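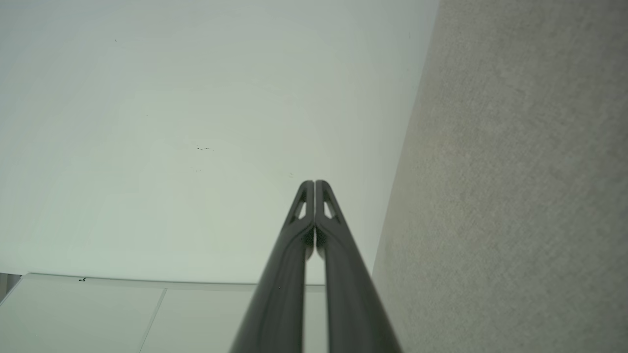
NEWS RELEASE | Robotics and Automation

Aubert opens data collection site in Florkovano to teach robot arms everyday handling tasks

Company plans 2,000 hours of recorded demonstrations for its Protora learning system

FLORKOVANO, November – Aubert, a developer of software for robot arms, has opened a site in Florkovano where trained operators record examples of household and light workshop tasks. The recordings will be used to train Protora, the company's learning system for two-fingered grippers.

The site has 25 stations. At each one, an operator guides an arm through a task such as opening a drawer, wiping a counter or moving a cup from a rack to a shelf. A small camera at the wrist records what is in front of the fingers, and the arm's joint positions and the gripper opening are saved along with the video.

Work began with a trial period in which operators recorded 495 hours across 146 tasks. Aubert plans to reach 2,000 hours before it trains the next full version of Protora.

"We want the system to learn from ordinary rooms and ordinary surfaces," said Rami Sfeir, head of data collection at Aubert. "A lot of what the wrist camera records is a plain panel, a wall or the edge of a counter. The arm has to know what to do in those moments too, so we keep them."

Recordings run from the moment the operator takes control until the arm is back at its rest position. They include the approach to an object, pauses, and second attempts after a missed grasp. Failed attempts are labeled and stored separately, and Aubert uses them to train the part of Protora that decides when to try again.

Stations are rearranged between sessions. Staff change the height of work surfaces, swap panels and fabrics, and adjust the lighting. Operators also start the arm from different positions, including with the fingers closed and away from any object.

Each recording is checked by a second person before it is added to the training set. The reviewer confirms that the task label is correct and that the video and arm data line up. Recordings with missing data are removed and the task is put back on the schedule.

Multance, which supplies the arms and grippers used at the site, is also providing maintenance and spare fingers under a service agreement. Financial terms were not disclosed.

"Operators tell us quickly when a grip feels wrong or a task takes too long to set up," Sfeir said. "We have rewritten a good part of our task instructions from their notes."

New operators complete a paid training course before recording on their own. The site runs two shifts, with the first starting at 7 a.m. Aubert is hiring for both shifts, and no experience with robots is required.

About Aubert
Aubert develops learning software for robot arms used in homes, workshops and small warehouses. Its main product is Protora.

Media contact
Aubert Press Office, Florkovano

###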